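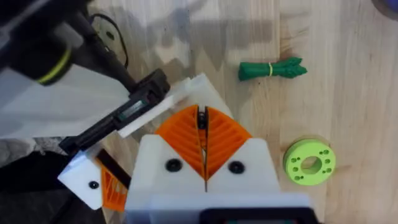
The light wood table, up close.

Hi, I'm Branislav Ševčík, and welcome to Plodano! We're a small workshop in Dunley where grown-ups and kids come to tinker, mend, braid, glue and generally make a happy mess on a very solid wooden table. I started it with my cousin Dobos in July a few years back, and we've been squeezing more people in ever since.

We have 15 seats on a regular evening and 26 members with their own key (if you count my mother, who has a key but mostly comes for the coffee). Classes run 5 evenings a week. You don't need any experience, just sleeves you can roll up.

What do we make? All sorts of things! Rope toys are the big favorite right now. You learn one good knot, then you learn to do it again without swearing, and by the end of the evening you have something your dog or your nephew will carry around for months. I've tied 78 of them myself and I still have to start over now and then — usually when I'm talking, so usually.
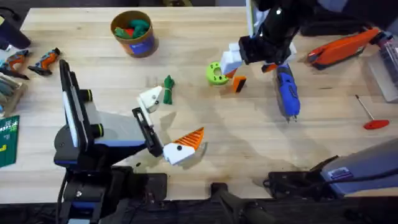
Butcher block, a green rope toy with string around its middle, and the round container with more soft things in green and red.

The table is my favorite thing in the place. I bought it from the Skakis bakery when they closed their back kitchen, and it took four of us and a borrowed van to get it here. It has stains and scuffs and I keep getting offers to sand it down. No thank you! I like that you can lean on it, spill on it and drop a hammer on it, and it's still a good table the next morning.

Storage is a bit of a free-for-all. I save every sturdy cardboard tube and tub that comes through the door, and members bring me theirs too — bring yours, we'll fill it. Tools go back to the left when you're done, please. I do say this a lot.

If you'd like to try an evening, just knock or send us a note through the contact page. The first visit is free, the coffee is strong, and Dobos will want to show you his knots. Let him, they're better than mine.

Page updated September 2020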